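Ata da reunião de moradores do edifício Zudora, 31 de agosto de 2024. Presidiu Suha Karam; secretariou Sibel Güneş.

## 1. Chaves

Ficou decidido que as chaves da arrecadação e do terraço passam a ter uma única cópia por piso.
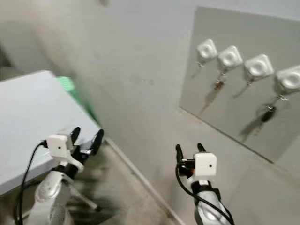 A segunda via custa 3 euros e pede-se à administração.

## 2. Sala comum

- Mantém-se o horário atual. A reserva faz-se com 2 dias de antecedência.

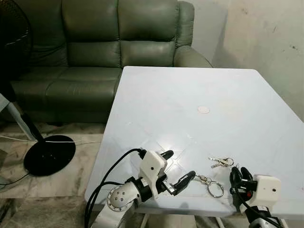

- A limpeza continua a cargo da firma Prekska até março.

## 3. Contas

Aprovado o orçamento da Josov para a caleira, no valor de 3.000 euros.
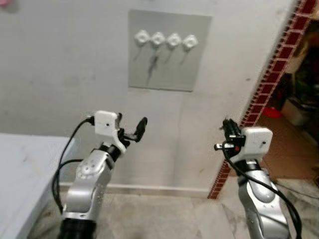 O fundo de reserva cobre a despesa. A fração C tem 300 euros em atraso e será avisada por carta.

Nada mais havendo a tratar, encerrou-se a reunião.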